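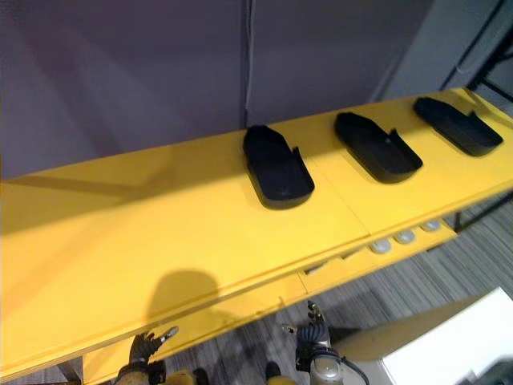

Stores should put things back where they were. My whole argument, you can stop here if you're in a hurry, I am too. Our supermarket in Badlow moved everything again in March. Flour is now by the pet food. Tea went somewhere near the batteries and I gave up on vinegar entirely. What I want from a shelf is a place for each thing and the same place next month, like those three black trays on the yellow shelf, evenly spaced, all pointing the same way. You could find one in the dark. Try that with vinegar.

The official reason for moving stuff is always "to improve your shopping experience." My experience was fine. I had it down to one loop, in by the bread, out by the eggs, home before the ice cream went soft. The real reason, as anyone who has worked retail will tell you after a beer, is that a lost customer walks past more things. Walk past more, buy more. I did it myself, went in for rice and came out with a citronella candle and no rice.

Fine, they are a business. But look who pays for it. My neighbor Amândio Paiva doesn't see well anymore and shops by memory. Fourth aisle, waist height, left hand, that's his coffee. He told me the week after the change he bought gravy granules and only found out at breakfast. He laughed telling it. I didn't think it was that funny. Now he waits for his daughter to drive over, so a man who did his own shopping for decades doesn't, because somebody at head office wanted a fresh layout.

And the staff. Nearly 4000 products in that place, and the kid stacking yogurt gets asked where every one of them went. He doesn't know either! They moved it overnight and he was off.

Compare Cunha, the hardware shop up the hill. Rui Brandão runs it, his father ran it, hinges are where hinges were when I was 10. Dusty, yes. Prices a bit higher, yes, I paid 80 cents more for a box of screws last time and didn't mind. In and out in the time it takes to find a cart at the other place. I asked Rui once if he ever thought about rearanging. He said he moved the paint in his first year and people were still walking to the wrong wall five years later, so he moved it back.

People say use the app. The Zitia app, if you haven't had the pleasure, tells you which aisle a thing is in. It told me aisle 12 for vinegar. Aisle 12 was greeting cards. Also I don't want to look at my phone to buy vinegar, I look at it enough.

I'm not asking for a law. New products come in, old ones go, shelves break, I get it. Just leave the basics alone. Flour, coffee, rice, milk, tea. Pin them down and shuffle the candles as much as you like. And if you absolutly must move the coffee, put a big sign where the coffee used to be, with an arrow, and leave it up till summer.

Vinegar is next to the barbecue charcoal, by the way. Bottom shelf.

Last updated: March, 7:40 am

Comments

trarnel_road: Same thing at the Trarnel branch. They split the beans up. Canned beans in two different aisles, why

Marge P.: I stocked shelves for years and we hated resets more than you do. Customers yell at whoever is closest.

dunc: Disagree, I found a great mustard because of the new layout. Would never have gone down that aisle.

Marge P.: @dunc that's exactly what they want

Related
Self checkout and my blood pressure
Why is the bread at the back
Bring back the paper bus timetable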